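Search this site Search Go

Does a Clear Table Stay Clear? A Small Study of Living Room Tables
Project report, Household Studies
Hagos Assefa and Hafiz Lumbantobing
June 30, 2023

1. Why we did this

Our course reader says that a table in a living room "fills up" if people don't have a system. It doesn't say what filling up means, who measured it, or what a system is. We read 12 web pages of tidying advice before we started and they all said more or less the same thing in the same tone. Most of them were selling a tray.

We wanted to find out if any of it holds for a normal low table in front of a couch, the kind where people eat, play word games and lose the remote.

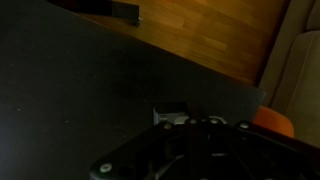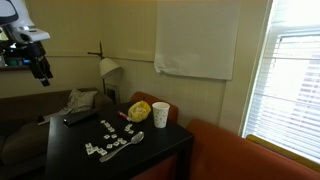

The dark table at the Stindham house.

We used seven tables in seven shared houses. Stindham was the one we knew best, and it is the one that made us doubt the advice in the first place. The people living there don't think they have a clutter problem. They have a table with things on it in the evening. When we asked one of them when it was last clear she said "it's clear when we clear it," and we wrote that down as a joke, but by the end of the project we thought it was better than anything in the reader.

2. What the advice says

We boiled the 12 pages down to the claims that could be checked. Many could not. "A calm surface makes a calm mind" is not something two students can test with a clipboard. What was left was this:

Claim A. A tray or basket on the table reduces the number of loose things.
Claim B. Things that belong together should be kept together (remote with remote, pens with pens).
Claim C. Clearing the table every night takes less total effort than one big clearing on the weekend.
Claim D. A dark tabletop makes people tidy less, as they don't notice what is on it.

Claim D was on only two of the pages, and the second one looked copied from the first. We kept it in because four of our seven tables were dark and it seemed a shame to waste them.

3. Method

Each house was visited or reported on for 23 evenings in a row. At nine in the evening someone wrote down every loose thing on the table. A thing counted if you could pick it up without picking up something else. A cup was one thing. A cup with a spoon in it was two things, which started an argument at the Quiambao house that lasted most of a week.

Small parts of a game counted as one thing if they were in their bag or box. If they were out on the table they counted separately. Hafiz thought this was unfair on houses that play games, and he was right. One evening of letter tiles can swamp a whole week of cups and wrappers. We kept the rule anyway because we had already done four evenings with it, and changing it would have meant throwing those away. A reader should keep this in mind for every total below.

We did not count crumbs or dust. We tried on the first evening and gave up.

Altogether we recorded 1487 things. Some of those are the same thing on different evenings. The remote at Stindham is probably in there 23 times. We didn't correct for that, as the question was what is on the table and a remote that never leaves is still on it.

Three houses were given a tray for the last part of the period. It was the same tray in each, a shallow one sold as the Nestavham. We bought them ourselves and the company has nothing to do with this report.

4. Results

4.1 Trays (Claim A)

The houses with trays did not have fewer things on the table. They had things on the tray. On some evenings there were fewer things beside the tray than there used to be on the whole table, and if you only count the loose ones then the tray looks like a success. This may be how the people on the advice pages count. We counted both.

In one of the three houses the tray itself ended up under the table after a few days, with a plate on it. We were told it was in the way of dinner. We recorded it as "not in use."

What the tray did do was move things in one go. One person said it was easier to wipe the table, since you lift one object. We think that is a fair point and the best argument for a tray that we heard. It is a different argument from the one printed on the label.

4.2 Keeping like with like (Claim B)

This was hard to test, and we are not sure we did. The things on a living room table at night are mostly not alike. A typical sheet reads: remote, paper cup, open bag of something, spoon, marker, game pieces, phone charger. There is no drawer where those belong together. What joins them is that the same people used them in the same evening. A category like "what we had out while we played" makes sense to the people on the couch and would look like a mess to anyone writing an advice page.

The items that did have an obvious home were the ones least likely to get there. Spoons belong in the kitchen. Every house had a spoon on the table at some point, and it was nearly always the last thing to be carried away. Hagos thinks this is because a spoon is flat and quiet and a cup is tall. That is a guess and we have no numbers for it.

4.3 Every night or once a week (Claim C)

Two houses cleared nightly, two cleared on the weekend and the other three did what they liked. We asked each house to time itself.

We don't trust the times. People timed the clearing but forgot the part where they asked whose something was. One house timed itself with the washing up included, another without. The nightly houses said it "took no time," and when we asked them to write a figure they left the box empty. We are reporting this claim as not tested, although in our first draft we had it down as supported. Our supervisor asked what it was supported by and we couldn't answer.

One thing did come out of the sheets. The weekend houses did not have a steady climb from Monday on. Their tables went up and down through the week like everyone else's. Somebody would want to put a laptop or a pizza down, and then a space would be made. It was not called tidying and it was not on the schedule, but things got carried out. The idea that a table fills and fills until a person with a system arrives does not match what we saw in any of the seven.

4.4 Dark tables (Claim D)

We went in thinking this was silly. It might be half right, for a few kinds of object. A dark remote on a dark table is easy to miss in evening light, and Hagos missed one himself on a sheet and had to go back and add it. White things are the other way around. Paper cups, letter tiles and napkins stand out from across the room, and even a pale crumb does. If a dark table hides clutter, it hides only the dark clutter.

Did people with dark tables tidy less? The four dark tables had higher counts than the three light ones. But three of the four dark ones are in the houses that play games, and see the rule about game pieces above. Take the tiles away and the difference mostly goes with them. We would not use this to choose a table.

5. Problems

Being watched changes things. At the Provalbridge Road house the table was bare for the first three evenings and then never again. We think those three evenings were for us.

We picked houses where we knew someone. They are all students, they all eat in front of the couch, and none of them has small children. A family table would give quite another list.

The time of day matters a lot. Nine in the evening is when a living room table is being used. If we had come at nine in the morning we might have written that clutter doesn't exist. The advice pages never say what time they are talking about, and the tables in them don't seem to have had anyone sitting at them.

We also disagree with each other about what the count is good for. Hafiz thinks a number of things per evening tells you something about a household. Hagos thinks it tells you if they had friends over. We left both opinions in.

6. What we would do next

Repeat it in October, when people are indoors more, with a changed rule for game pieces: one game, one thing, in the bag or out of it. Drop the trays. Add a column for "in use right now," because a good part of what we wrote down as loose things on a table was a group of people in the middle of an evening, and our sheet had no way to show it.

We would also ask people at the start if they mind. Of the seven houses only one said the table bothered them, and what bothered them was that it wobbled.

Appendix: the blank counting sheet and the list of pages we read can be had from either of us. The sheets from the Quiambao house for the second week are missing the spoon column and should not be used.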